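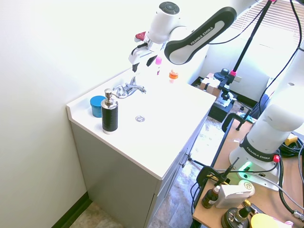

How often should you wipe down a bathroom sink and the counter around it?

Once a day for the quick wipe, and once a week for the proper clean. The quick one takes less time than brushing your teeth, and if you keep it up the weekly one stops being a chore you dread and turns into something you can do while the bath is running for the kids.

I grew up in a house where the bathroom got scrubbed top to bottom before guests came and was more or less left alone in between, and I carried that habit into my own first apartment, where I paid for it every single time my mother-in-law called from the road. So what follows is what I do now, after a good many years and two different bathrooms, and you are welcome to borrow as much or as little of it as you like.

The daily wipe

Keep one cloth for the sink and nothing else. Mine is an old flannel cut in half and it hangs inside the cabinet door on a stick-on hook. After the last person has brushed their teeth, dampen it, go around the basin, over the faucet, and then across the counter toward you. Finish with a dry corner of the cloth on the chrome. That last little rub is what keeps the water spots away, and I promise it makes the whole room look looked after even when the floor could use some help.

What stays out on the counter

This is where my neighbor Rizwan Tanoli and I disagree (he likes a completely bare counter, and I can't live that way with hand soap in a cupboard!). My own rule is that anything used every day may stay out, and everything else goes in the drawer. Soap pump, yes. Something tall with a lid for cotton rounds or wipes, fine. The little bottles are the trouble. They creep in along the back by the faucet, they get a ring of gunk under them, and half of them turn out to be travel sizes from a trip you've forgotten. Stand the ones you want to keep on a small saucer or tray so you can lift the lot in one go when you wipe.

The weekly clean

Take everything off first, and I do mean everything. Sprinkle baking soda in the damp basin, rub it around with a soft sponge, and rinse well. For the crust that builds up where the faucet meets the counter, an old toothbrush and warm soapy water will usually do it. Go behind the faucet too, which is the spot I skipped for years. If your top is one piece with the sink, mild dish soap is plenty and you can leave the gritty powders on the shelf, as they dull the shine and then the dirt clings all the more.

Wipe the bottoms of the bottles before they go back. Run the cloth over the drawer pulls and down the cabinet front, where the toothpaste drips land.

A slow drain

Lift out whatever hair you can reach with a plastic drain strip, then run hot tap water for a couple of minutes. I do this at the start of every month. If water still stands in the basin after that, the trap underneath wants cleaning, so put a bucket under it before you loosen anything. Ask me how the bath mat from our Wistness house met its end.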